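Chapter 6
Rocks That Changed Their Minds

I grew up in a house with a very cold bathroom floor, and for years that was all I knew about metamorphic rock. My gran called it "the good stone" and wouldn't let us drop anything on it. I never asked what it was or where it had come from, and I certainly never guessed it had started out as mud and shells at the bottom of a warm sea!

In Chapter 5 we looked at how sediments pile up and harden. Now we're going to take those same rocks, bury them deep, squeeze them and cook them (without melting them, please remember that bit) and see what comes out. Shale turns into slate. Sandstone turns into quartzite, which is so tough that I once bent a cheap hammer on it in front of 14 students. And limestone turns into marble, my favourite of the lot.

When limestone is heated underground, its tiny grains of calcite grow into bigger crystals that lock together like a jigsaw. Any fossils usually get wiped out along the way. Pure limestone gives you white marble, but most limestone isn't pure, so clay, iron and other odds and ends get caught up in the new rock and colour it. Cracks can open later too, and minerals carried in by water fill them up. Have a good look at the next bit of polished stone you meet, in a bank, a café or a church, and try to follow one vein from end to end.
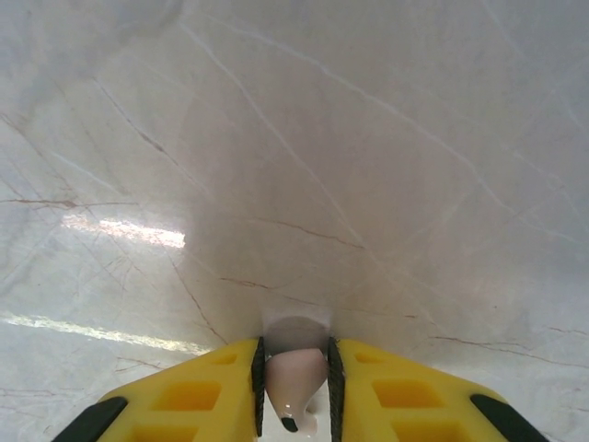
Figure 6.1 Polished marble with fine white veins and darker reddish-brown ones.

Rusty colours like these often come from iron, and we'll get to that in Section 6.3. Before then, try the warm-up on page 228. You'll need a hand lens, a steel nail and a few pebbles. My colleague Refilwe Buthelezi wrote it for her Tuesday class, and it's a lot more fun than my old one.

Key words for this chapter: foliation, calcite, recrystallise, contact metamorphism, parent rock.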